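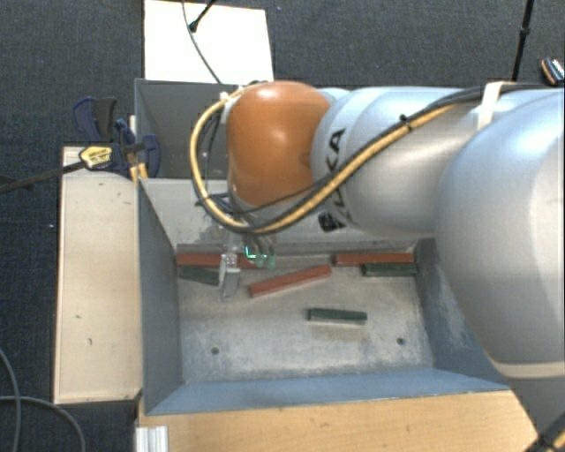 Ticket: Torkamcombe cell, missing grasp examples after upload
Queue: Floscombe data collection support
Component: Nornar recorder, Pant labelling service
Priority: Medium
Status: Resolved, monitoring

Reported problem

Overnight block picking run was set for 1000 attempts. Recorder on the cell shows 1000 complete. Labelling service shows 873. The other 127 are not in the rejected folder and not in the retry queue. The training job picked up the short set at 06:00 and started on it without a warning. We have paused the job.

Task is the red and green block set, single bin, random picks. Same gripper fingers as the previous run. No changes to the cell that we know of apart from the recorder update in March.

Log

09:10 - Confirmed the counts. Checked the cell disk and all 1000 attempt folders are there. Opened a handful of the missing ones. Camera stream, joint positions and gripper state all present and the right length. So nothing was lost at the cell.

09:35 - Sorted the missing attempts by start time. They are spread across the whole night, so I don't think it was a network dropout. Transfer log shows no errors. File sizes match at both ends.

10:20 - Compared missing against accepted. Every missing attempt has a grasp point close to a bin wall. Long red blocks lying along the far wall make up most of them. Green ones sitting hard up against a red one are the rest. Picks from the middle of the floor all went through.

10:50 - Checked whether the bin had moved, as a shifted bin would put wall picks outside the work area. Bin position measured against the reference, no change. Clamp is tight. Ruled out.

11:40 - Found it. The Pant service has a filter that drops any attempt where the grasp point falls inside the wall margin. Margin in the config for this cell is 48 mm. It should be 5. The higher value is the default, and the recorder update reset the cell profile. Dropped attempts are meant to be written to the rejected folder, but the filter runs before that step, so they just disappear from the count.

12:15 - Set the margin back to 5 mm and saved it to the cell profile as well as the service. Re-ran ingest on the missing folders only.

12:40 - All 127 accepted. Total is now 1000. Spot checked the labels on the wall picks and they look fine - success and fail both represented, more fails than in the centre picks, as you'd expect.

13:05 - Restarted the training job from scratch on the full set. Did not resume from the morning checkpoint.

Reply from requester

Thanks. Are earlier runs affected? We noticed the last model was poor at anything near the edge and had put it down to the fingers catching.

Response

Yes, anything ingested after the recorder update. Earlier runs are OK. Raw folders are still on the cell so they can be re-ingested the same way. Please don't clear the disk until that's finished. I would leave the finger question open until you have a model trained on the full data.

Follow-up

Separate ticket raised to move the filter after the rejected folder step. Second ticket raised so the training job stops if the labelled count doesn't match the recorder count. Workaround until then: compare the two totals by hand before the 06:00 start.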